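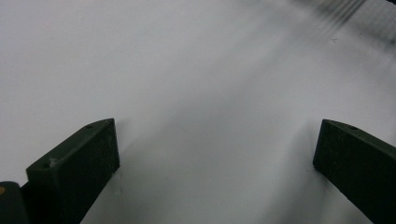
Luson open day, April 2026

Second stop was the Altano bench. Hand-held gripper, two dark green fingers, a small round hole near the tip of each. Left one is scuffed. I tried it over the white surface with the fingers wide apart. Grip is heavier than ours at Cumberg.

Speaker claimed up to 60 demonstrations per shift. Did not say how many are thrown out. Asked for the finger drawings; they will send them. Left at 3.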